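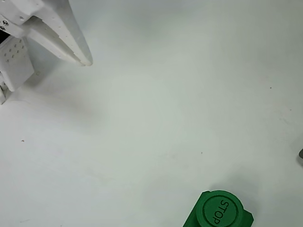
Painting a kitchen table white: worth it or will I hate it by November?

bukenbarn
So I finally want to do something with the table my aunt left me. Orange varnish, wobbly, 52 inches long, and it has been in my garage since we moved. My plan is flat white on top, legs left alone. My sister-in-law Lacey Hebden says I will regret white within a week (she has three kids and a dog, so consider the source). Has anybody lived with a white table for real? What did you put over it?

mrs_trudetti
Did mine two winters ago and I love it!! The whole room got brighter. But please don't go flat. I did flat first and every coffee cup left a ring that I could not scrub off without leaving a shiny spot. Ended up sanding it all back on a Saturday and doing satin.

sawdust_tahsin
Going to disagree with the satin crowd. Flat paint is fine if you put a proper clear coat on top. Matte water-based poly, three thin coats, sand lightly between them. Oil-based will turn your white yellow, don't let the guy at the store talk you into it.
- Tahsin Rathnayake

mrs_trudetti
I DID put a clear coat on the flat one. Still got rings.

sawdust_tahsin
How long did you let it cure? Dry to the touch is nothing. I tell people to keep hot mugs off it for a month.

mrs_trudetti
A month?? Where am I supposed to eat, the bathtub? I gave it 13 days, which I thought was generous.

sawdust_tahsin
Well, there's your rings.

porchlight32
Can I throw in a vote for not painting it at all? Orange varnish can come off and there might be nice wood under there. I stripped one that looked awful and it was maple. You can always paint later, but getting paint out of the grain is miserable.

bukenbarn
Ugh, now I'm torn. I scraped a little patch underneath and it looks kind of gray and blah? Not maple, I don't think. And the wobble is one leg, the bolt just spins.

porchlight32
Fix the wobble first whatever you do. Toothpicks and wood glue in the hole, or go up a bolt size.

sawdust_tahsin
Agree on the leg. And use a stain-blocking primer, two coats, or that orange will bleed right through your white.

bukenbarn
OK, buying primer tonight. Lacey can say I told you so at Thanksgiving.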